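作業ノート　衣類たたみ(ソファ上)
2020年4月2日　記入：Guilan Cao

先に結論らしきものを書くと、まだ洗濯物は任せられない。Plendovの報告書の下書きには「衣類の片付けは実用段階に近い」とあり、Joceynさんの回覧にもそのまま載っていたので、反論の材料を揃えるつもりで一日やった。反論としては十分集まったと思う。(名前の綴り、Jocelynの間違い。直すのが面倒なので線だけ引いておく)

条件。ソファの座面に化繊のユニフォームを広げずに置き、裾を探して、つまんで、平らにする。たたむところまでは行かなくてよいことにした。制限時間は100秒。これを超えたら途中でも打ち切り。人間なら話しながら片手でできる作業に100秒もやるのは甘すぎるとMaëlleに言われたが、甘くしてもどうなるかを見たかった。

作業台ではなくソファにしたのは私の希望。前回までの数字は全部、平らで硬い台の上で取っている。家で洗濯物が積まれるのはソファか床かベッドで、硬い白い台の上に一枚だけ置いてある家は見たことがない。Murínのデモ動画も台の上だった。あれを見て「家事ができる」と言う人がいるのは分かるが、私は台の作業ができると読む。

午前の回から。

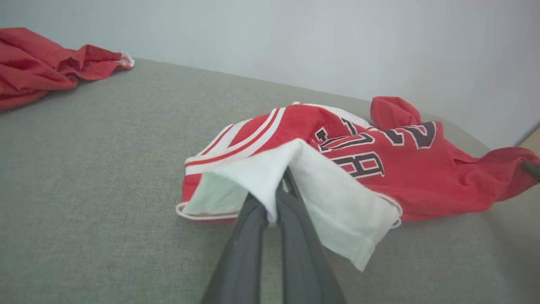

裾の判定について、Rituと少し揉めた。彼女の基準では、指が裾の生地を捕まえて座面から浮かせば「把持成功」。私の基準では、それは布をつまんだだけ。服には表と裏があって、どちらの層を何枚持ったかで次の動作が変わる。手首カメラの画を見ると、指先がつまんでいるのは裾の白い裏地で、テント状に立ち上がり、余った角が右下にだらりと垂れている。布の文字もこちらから見れば逆さま。Rituはきれいに取れていると言う。つまみとしては確かにきれいだ。ただ、この持ち方からどちらへ引けば平らになるのか、私が自分の手でやるとしても一瞬考える。機械の側は考えずに引く。

折り合いがつかないので、ノートには二つの欄を作ることにした。「つまんだ」と「次に進める持ち方だった」。前者だけ数えた表を外に出さないこと。これはJocelynにも伝える。

午前と午後を合わせて22回。「つまんだ」は多い。かなり多いので、その欄だけ見れば良い機械に見える。「次に進める持ち方だった」は3回。平らになったと私が認めたのも、その3回のうちだけ。Rituの判定ではもう少し増えるが、この欄は私の字で書く。

失敗の種類は大きく分けて次のとおり。

・裏地だけを持って引き、表がよじれて前より悪くなる
・座面の張り地を一緒に噛む(硬い台では起きなかった)
・持ち上げたまま次の指示を待ち続け、時間切れ
・手を開いて戻ったあと、再開しない

二番目は予想していたが、頻度は予想より上だった。座面が沈むので、指を深く入れるほど張り地も寄ってくる。浅く入れると今度は布が逃げる。Liseは指先にもっと薄い板を付ければよいと言っていて、それはそうだろうが、薄くすると硬い物を持つ時に困る。家事用と言うからには、靴下とマグカップで手を付け替えるわけにはいかない。付け替える案も出たが、私は反対と書いておく。

四番目が一番腹が立つ。故障でもないし、エラーも出ない。
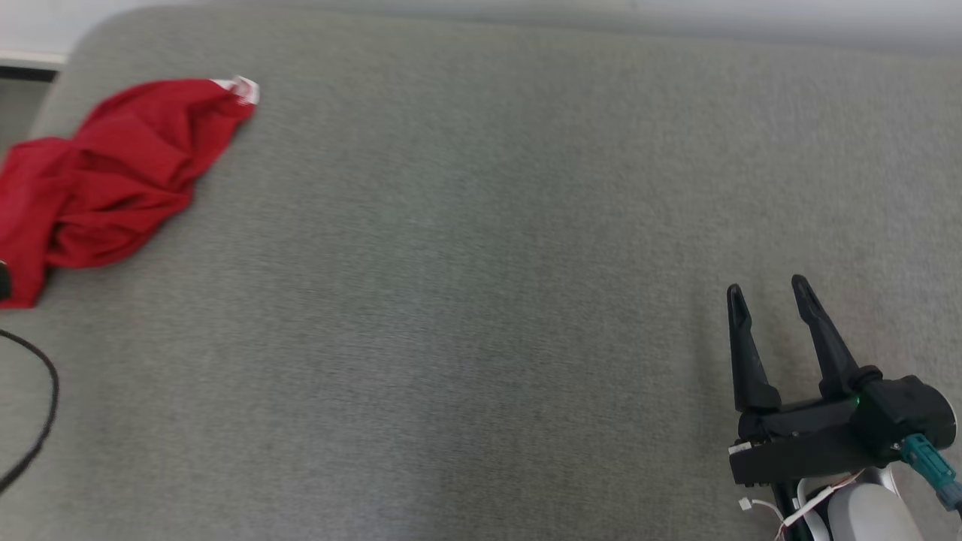 図2　頭上カメラ。赤い布は左上、グリッパーは右下で開いた状態。緑のランプ点灯。

布とグリッパーの間が、灰色の座面だけ、がらんと空いている。再開しない回はだいたいこういう位置関係から始まっていたので、Maëlleに頼んでログを見てもらった。記録の1198番のあたりで調べてもらったところ、布の検出自体は途切れていない。つまり見えてはいる。見えていて行かない。「把持候補の評価値が閾値を下回ったため待機」というのがソフト側の言い分で、Zeleoの設定をそのまま使っているのが原因かもしれない。閾値を下げれば動くようになるが、下げると張り地を噛む回が増えるはずで、結局どちらの失敗を選ぶかという話になる。

もう一つ。左端のケーブルが座面の上に輪になって出ていた。検出には影響しないとMaëlleは言う。影響しないのは今回の配置だからで、家のソファには充電コードもリモコンも猫もある。次回は片付けずに、逆にもっと置いてやってみたい。整えた部屋で取った数字はPaltdaleの時で懲りている。あの時は見学者が来る前に毎回床を拭いていた。

昼、Liseと話したこと。彼女は私が厳しすぎると言う。去年の11月の時点では布の端を見つけることもできなかったのだから、進歩としては大きいと。それには異論なし。私が文句を言っているのは進歩の大きさにではなく、報告書の「実用段階」という四文字に対して。人がそばで見ていて、止まったら置き直し、よじれたら直してやる。それを込みで一日に二十何枚かの裾をいじって、たたんだ服はゼロ。洗濯かごを抱えた人がこれを見て、助かったと思うだろうか。私なら自分でやる。

午後は縫い目の多いところを狙う設定に変えた。縫い目は厚みがあって指に掛かりやすい、というのがRituの仮説。

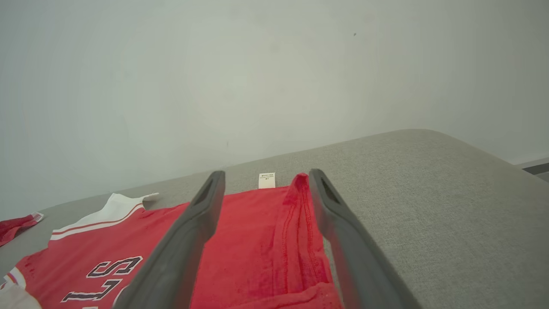

図3　手首カメラ。二本の指は開き、寄った布の山をはさむ位置。

縫い目の筋は山の上にはっきり出ている。仮説は半分当たりだと思う。掛かりやすいのは本当で、空振りは午前より減った。半分というのは、縫い目を持てたとしても、それが脇なのか裾なのかを区別していないから。脇を持って裾のつもりで引けば、服はねじれる。区別の手がかりが無いわけではない。指先の間には白い取扱表示のタグが布から出ているし、左手前には濃い色のSと、Tらしい字の一部もある。人間はタグや文字の向きを見て、考えるより先に服の向きを決めている。今のソフトはどれも使っていない。Rituにそう言ったら、タグを学習に入れる案を書いてくると言っていた。ぜひ書いてほしい。ただしタグを切って着る人もいるし、無地のシャツもあるので、それで解決とは書かないように。

布の種類も偏っている。今回は赤いユニフォームだけで、灰色の座面に赤だから色の差で相当助けられている。灰色のセーターを同じソファに置いたらどうなるか、やる前から気が重い。タオルは前にやった時まあまあだったが、四角いものをまあまあ扱えるのと、袖ぐりと襟のあるものを扱えるのは別の仕事。

Jocelynへの返事(下書き、まだ送っていない)
「裾をつまむ動作はソファ上でも多くの回でできました。平らにするところまで進んだのは22回中3回です。いずれも人が横について、服の置き直しをしています。報告書の『実用段階に近い』は削ってください。代わりの文は『把持は改善、整形は未達』でお願いします。」
たぶん「もう少し前向きに」と返ってくる。前向きに書きたければ閾値を変えた回の結果を待つこと。

次回までに
・閾値を下げた設定と元の設定で、同じ置き方から比較(Maëlle)
・タグと文字を使う案(Ritu)
・薄い指先の試作。付け替え前提にしないこと(Lise)
・判定表を二欄に作り直し。古い表は回覧から外す(私)
・灰色か白の服を家から持ってくる。毛玉のあるものでよい(各自)

追記。帰る前にユニフォームは手でたたんだ。測るまでもないので時間は取っていない。

作業ノートの内容についての連絡先：記入者まで　｜　無断転載禁止　｜　ページの先頭へ戻る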